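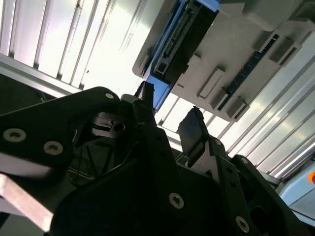 Anyone selling a teachable arm will tell you that showing it a job is the easy part: grab the handles, do the thing, let it copy you. I have been trying this in the Clirura workshop since April and I'd put it differently. The easy part is doing the job yourself. Teaching it through the arm's own fingers is slow, and you learn how much you used to do by feel. Take the screws that hold the gripper plates together. Go over every one with a hex key before you start, because a finger that shifts a hair halfway through a session spoils everything you recorded after it. The sales sheet for my kit says "maintenance free." Ignore that.

The job I picked was old desktop computers: getting a hard drive and its tray out of an open case. It sounds like a fair test. I still think a teenager with a screwdriver would beat it.

Tips that have held up so far:

Lay the tower flat, side panel off, and mark where the corners go with tape. If the case wanders between runs you'll be teaching the arm to chase it.

Go for the plastic clips and keep the finger tips off the circuit board. Come in slowly for the last inch. Every hesitation you make goes into the recording, so if you dither, throw that run away.

Don't mix two people's habits in one batch. I pull straight, my neighbor twists first, and the arm learned something in between that did neither.

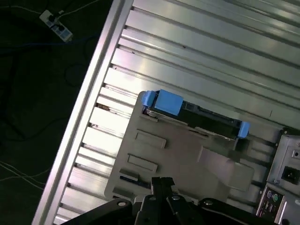
Veikko Ahonen wrote in to say that I'm being too hard on the method. He recorded 63 runs by remote control, kept all the clumsy ones, and says his arm recovers from a bad grip better than it did when he fed it only the clean ones. Throwing away the dithering, in his view, is throwing away the part worth having.

Maybe. I tried it his way on Wednesday and got an arm that dithers. But he has more runs than I do, so if you have the patience, keep a second folder of the messy ones and try them separately. A folder costs you nothing.

Hand guiding or remote control? With hand guiding you feel when a clip is stuck. With the remote you don't, and you'll push harder than you should. On the other hand, your own knuckles stay out of the camera's view with the remote. I use hand guiding to work out the path and the remote to record it. The Pruseo booklet wants 17 runs before you judge the result, a number I'd love to see the reasoning for.
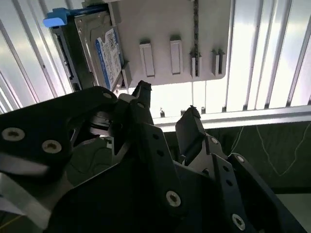
Fingers just under the panel, drive above.

Lighting matters more than the booklets let on. Bright pale walls will wash out the view from the wrist, and then the arm can't tell a gray tray from the gray behind it. Hang a dull cloth, or turn the lamp to face away from you. Do it before the first run and leave it alone until the last.
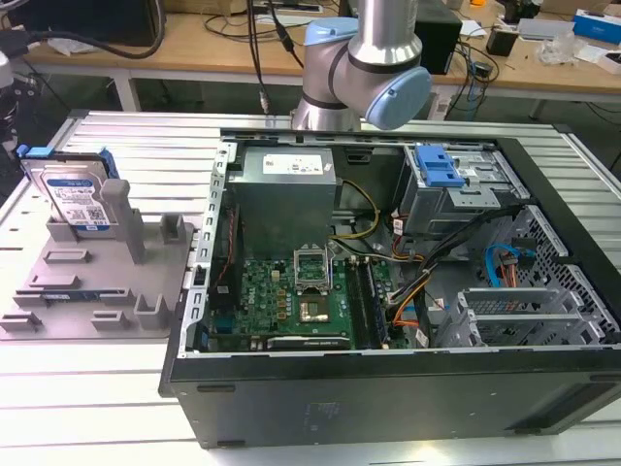 Leave the other stuff alone too. If you move the lamp, the tape or the case halfway through, start a new batch and label it. I lost 4 evenings to a batch with no label on it.

Would I buy the kit again? Ask me when it has done one whole case without me hovering over the stop button.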